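Skurnine: grasp success prediction when the wrist view carries little information

Data card, updated Sun 25 February

What this is

Skurnine is a set of 2293 short grasp episodes with a success label for each one. We made it to test a single idea: a policy should know when its wrist camera is telling it nothing, and should lean on joint and force readings at those moments. The method is called Sendmont gating in the code. The write-up is in the docs folder.

Contents

Each episode has wrist video, a fixed side view, joint positions, gripper width, and motor current. Labels are success, drop, or miss. 2000 episodes are for training. The rest are held out, and no object in the held-out part appears in training.

Collection

All episodes were recorded at the Ostwood lab on one arm, starting in December. Operators drove the arm by hand controller. Objects are household items bought locally. We did not script the approach angle, so some operators came in from above and others from the side.

Method

A small network reads each wrist image and gives it a weight between zero and one. The weight scales the image features before they are joined with the joint and force features. There is no separate label for a bad image. The weight is learned only from the grasp outcome, plus a small penalty that keeps it from sitting at one all the time.

Result

With gating on, the policy got 90 percent of held-out labels right. The gain over plain joining comes mostly from the low-detail images. On sharp images the two are close to even.

Low-detail images

We kept every image, including those with no usable edges. Filtering them out would remove the part of the data the method is meant for.

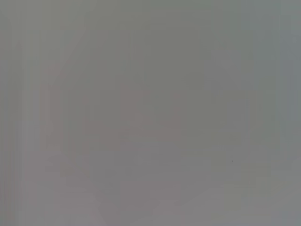
Contrast alone is a poor test for these. An early version of the loader dropped any image under a fixed contrast value, and it also threw away good views of plain white dishes. If you need a filter, use the learned weight and set your own cutoff.

Known problems

The side view lags the wrist view in 40 episodes. They are listed in lag.txt.
Motor current was logged at a lower rate than video and is filled by repeating the last value.
The Iyer loader, kept for older scripts, does not read the drop label.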